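Two-arm cell with multi-finger hands or one arm with a plain gripper? Budget decision before December

Posted in Equipment and Purchasing

Flavden

I help run a small packing room. We put together mixed drink trays for cafes and offices, lots of short orders, never the same mix twice in a day. My boss went to a trade show and came home with a quote for a two-arm setup with fingered hands on both arms. The total is $66,000. The second quote, from a different seller, is for one arm with a basic two-jaw gripper and comes to $12,000 with a stand.

The salesman's pitch for the big one is that hands shaped like ours can do anything ours can, so we'd never have to buy another attachment. I have my doubts. When I asked how many trays an hour it would do, he told me it depends on the training. When I asked who does the training, he told me that depends on the package. The package was not in the quote.

I have to hand in a number by Thursday and I'd like to hand in one I can defend. Has anyone here bought the fingered kind for plain pick and place work? What did you end up paying for that wasn't on the first page? We have one person who is good with computers and she already has a full time job doing other things here.

Before anyone asks, the cans are the tall slim ones and the regular short ones, sometimes bottles. Trays are shallow, plastic, a few sizes.

Oteo

Go for the two arms, you'll regret it if you don't. Prices only go up and everybody will be using hands in a few years. We lease ours and it's great. Ask for a discount, they always have one.

Hilkka Vainio

I'd slow down. "Everybody will be using hands" is what the seller wants your boss to think, and I've heard it said about three or four other things that are now sitting under a tarp in somebody's warehouse.

I did the buying for a shop that tested both kinds side by side on a loan from Dervishi, a reseller near us. We kept the plain gripper. My reasons may not be yours, so take the parts that fit.

First, take the quote apart. Ask for a separate line for each of these and don't accept "included" as an answer until it's in writing:

Arms and controllers
Hands, each priced alone, and what one replacement finger costs
Mounting, table, guarding or whatever your safety person asks for
Cameras and lighting
Software, and if it's yearly, what year two costs
Training time, in days, with a name next to it
Shipping both ways for repairs

The finger line is the one I'd push on. A fingered hand has a lot of small joints and every one of them is a thing that can wear or get gummed up with soda. A two-jaw gripper has a pair of pads you can swap at lunch. On our loan unit we sent one hand back and were without it for 9 working days. The arm sat there the whole time, and we would have been paying on it if it hadn't been a loan.

Second, think about what the job is. A can is a smooth tube. It is close to the easiest thing there is to grab, and it stands up by itself. Lifting one off a mat and setting it down inside a low tray doesn't ask for fingers. If you were threading cables or folding shirts I'd be giving you a different answer. Bottles are a little harder if they taper, but there are shaped pads for that and they're cheap.

Third, make them demo your work on your stuff. Box up your real trays and your real cans, a tall one and a short one, and bring them to the showroom. Don't settle for their samples. Ask to see a full tray loaded start to finish, with nobody touching anything, and then ask to see it again with the tray turned sideways. Count drops and time it with your own phone. If a person is steering the hands from another desk, that's fine for a demo, but you need to be told so, and you need to know if you'd be paying a person to do the same.

Two arms can be worth having. If one can hold a box open while the other fills it, you're getting something for the money. Two arms taking turns on the same row of cans mostly get in each other's way, and you have to program around that.

On the money, I'd put the $12,000 setup down as your base, then hold back a chunk for pads, a camera and the outside help you're going to need, because your computer person can't do this on the side. If the boss still wants the hands after a real demo, ask for a paid trial with the fee coming off the price. A seller who believes in the product will usually talk about it. Wedine did for us, on a different machine, and it saved me an ugly meeting.

Eino Kauppinen

Agree with most of Hilkka's post, except that I wouldn't rule out leasing. We pay $59 a day for a single arm, service covered, and I can send it back. It costs more if you keep it for years. I haven't decided if we will.

One more for the demo day: measure the reach at your own table height, and check that both arms can get to the middle of the work area without bumping. 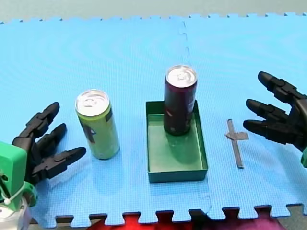 Do it with the tray where you would really put it, and with a few cans already in it, as a hand that opens wide needs space around whatever it's grabbing. Then get the reach figures put in the quote too, so there's something to point at if the install comes up short.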